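The Slow Hand of Momthorpe

An evening class is teaching a robot arm to go inside a computer, and learning a good deal about patience

Myrtle Obi has a rule for new students, which is that they must do the job with their own hands first. Then they must do it again wearing oven gloves. Only then are they allowed near the robot.

"It brings the expectations down," she says. "People arrive thinking the arm will be clever. By the second glove they've started to feel sorry for it."

The class meets above the library in Momthorpe, runs for 30 weeks and costs less than a decent pair of shoes. Officially it is called Practical Automation. The students call it Drirkis, after a misspelt label that has outlived three attempts to correct it. The youngest is 17 and wants to be an engineer. The oldest is a retired piano tuner who wants, he says, to be left alone with the screwdrivers.

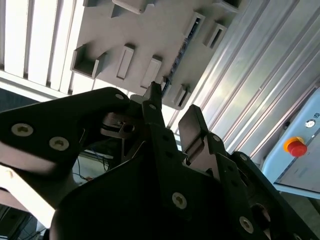 This year's project sounds simple enough until you try it. A desktop computer lies open on the table and the arm has to work inside it, reaching for one part without disturbing the others. Bouchard, the local repair shop, passes on old machines that have reached the end of their office careers. Any that come back in a worse state are added to a shelf known as the chapel.

Ignacio Whitfield, who drove buses for most of his working life, has become the group's authority on approach angles. He keeps them in a notebook, in pencil, with remarks. The entry for one night in March reads, in full: "Try 7 degrees. No. Try 40. God, no."

"With a bus you feel where the back end is," he says. "This thing hasn't a clue where its elbow's got to. You have to know it on its behalf."

Most of an evening goes on this sort of knowing. Somebody proposes a move, somebody else objects, and the arm is sent to a point in the air above the case while they argue. Progress is measured in small distances. I watched a discussion of cable routing that was conducted with more feeling than most council meetings, and adjourned for biscuits with nothing settled.
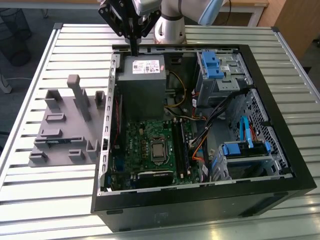
The arm over the open tower, with the grey fixture alongside.

Obi won't be hurried. The class has a public demonstration on 31st May, against a rival group from Fetard whose robot sorts buttons, very fast, to music. Her students have asked whether theirs might have music too. She has told them it may have a hymn.

Whitfield has meanwhile reached page 52 of the notebook and is asking Bouchard for another computer.

More from Features
The man who mends weighing scales
Fetard's button sorters: fast, loud and unrepentant
A night out with the bell ringers
Letters: in defence of the oven glove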